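Stanero Bathroom Tasks – README

Hello, and thanks for stopping by! Stanero is a small set of 242 recordings of everyday bathroom chores, put together by Beatriz Garcia and Leanne Greenwood for our work on learning two-handed skills from people.

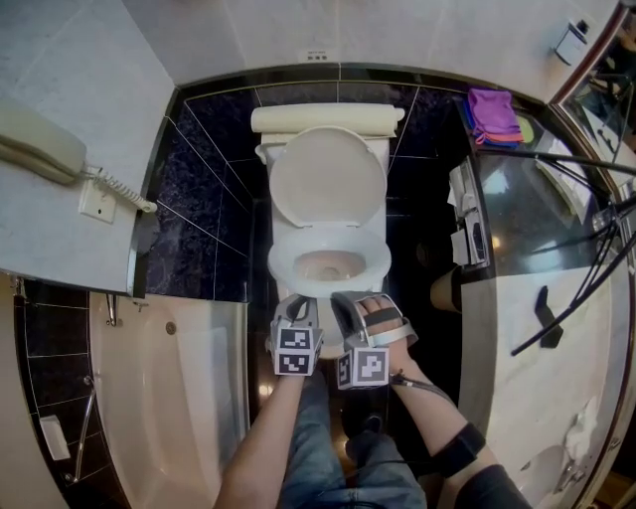
Each recording comes with wrist poses for both hands, and we kept the clumsy tries in on purpose – they taught our policy more than we expected. 51 recordings are held out for testing, so please don't train on them.
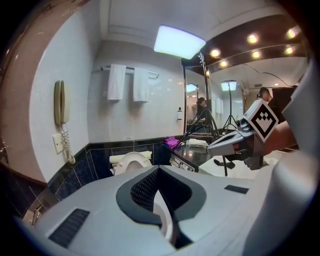

Pose tracking was the part we fussed over most, and we'd love to hear how it goes for you. Mirrors are the usual worry, so if you run your own marker detector, do check for false hits in clips with a big wall mirror and a lit LED panel in front of it. Version 2 of our loader, Jokis, has a mask option for this.

Last updated 1 Sep 2019.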